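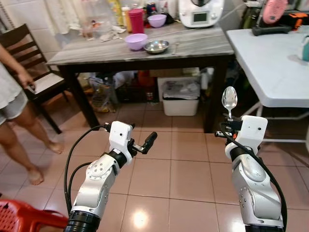 21 June 2019

Up at six because of the heat. The kitchen is the coolest room in the morning, with the tiles, so I had my coffee there and wrote out the list for the move. We have until the first week of August, which sounded like plenty of time in May and does not now.

The plan for today was the marbled-top table and everything on it, under it and next to it. I have put this off for two weeks. Every time I start I find something that belongs in another room, carry it there, and start on that room.

Began with the dishes. The lavender bowls stay out until the last day, both sizes, since we use them for everything. Rice gets washed in the big one, peelings go in it, and last winter it went under the drip in the hall. The small one is for salt when I'm cooking for more than the two of us. The magenta cup stays out too. Khôi drinks from it and from nothing else, and I am not going to be the one who packs it.

The shallow steel bowl I would have packed, but there is another one like it in the cupboard with a dent, so I packed the dented one by mistake, then unpacked it, then decided it could go to the charity shop. One steel bowl is enough. Spoons are harder. I laid out all the flatware on a dish towel and we have far more soup spoons than we have ever had soup guests. Kept the heavy ones that came from my aunt and the few thin ones that fit in a thermos. The rest are in a bag by the door with the dented bowl.

The bottles at the back of the table took most of an hour. I had forgotten what was in half of them. Two kinds of vinegar, cooking oil, syrup from the cherries the year before last, something brown that I opened and closed again. Poured the old ones down the sink with hot water and washed the containers worth keeping. The clear ones with good lids will do for dry goods at the new place. Furko's on the corner sells rice and lentils loose and I would like to start doing that again. I stopped because the bags kept splitting in my backpack.

Wiped the table down afterward. It does not show dirt, with the gray pattern in it, and that means it is dirtier than you think. There was a sticky ring where the syrup had been and a second one I could not account for. Threw out a pile of used tissues too. Pollen has been bad all week and I leave them wherever I happen to be sitting.

The table itself is still a question. Yaroslav Kushnir came by at ten to look at it, as he had said he might. He has a van and did our last move for the price of the gas and a lunch. He got down on the floor, looked up at the underside and said the top should come off and travel on its edge with a blanket on each side. He is worried about the stairs at the new building, which turn twice. He measured the top and wrote 74 on the back of his hand, and then measured it again and it was still 74. The landing at Ovstead has to be measured before he will promise anything. I said I would go over on Monday evening with a tape.

If it won't go up, I don't know. I like this table. The legs are a bit scuffed and one end has a wobble that I fix every spring with a folded bit of card, but I have rolled dough on it for nine years. The white folding table is no substitute. It is fine for tools or for extra plates when people come, and you can't lean on it.

The tools are on the folding table now, and they can stay there until the end. Yaroslav looked through the orange and black case and said we were short of the bit we need for the table legs. He will bring his own. I made him an omelet and he ate it standing up.

In the afternoon I did the floor under the table. The white bin was full of papers. I thought it would be old newspapers for wrapping, and most of it was, but there were also letters in there, the manual for the washing machine and an envelope from Didenko, the heating people, that should have been dealt with in the spring. It was a bill for 401. I went through my bank statements standing at the counter and found that I had paid it in April, so that was twenty minutes of worry for no purpose. The letter is in the folder now. I kept the newspapers, took the staples out of what had staples, and stacked them flat.

The dark crate I did not finish. It has been the place for things with no place. I took out a length of clothesline, candles, a bicycle lamp and a jar lid that fits no jar we own, and then my knees hurt and I pushed it back. The clear plastic bags next to it can be used for the bedding if I check them for holes first.

Khôi Bạch got home at five and wanted to know where the colander was. It was in box 2, taped. We had a short discussion about that. He cut the tape, used the colander, washed it, and left it on the rack to show me that it lives there until August. Fair enough. I have crossed it off the lid.

We talked about the chairs over dinner. The dark wooden ones go with us. The red plastic one he wants to leave for whoever comes next, and I want to keep it for the balcony. It weighs nothing and it can be left out in the rain. He says there are better chairs than that in the world and they are not expensive. We left it there.

Need more boxes. Ganov lets people take the ones from the fruit delivery if you come before eight, and those are the strong kind with handles. I asked for 20 and the man said I could have what I could carry. I will take the cart.

Still to do in the kitchen: the crate, the shelf over the stove, the drawer with the string. The curtain has to be washed before it is packed and the weather is right for it, so maybe tomorrow, if I get up early enough to have the machine finished before it's too hot to stand outside. The rod stays, it belongs to the landlord.

Phoned my sister at nine. She wants the cherry syrup recipe and I had to tell her I poured the last of it out today. She was quiet for a bit and then asked whether I had at least tasted it first - I had not. Will write the recipe out for her on Sunday. It is on a card in one of the boxes, probably 2 again.

Bed now. Window open, fan on low.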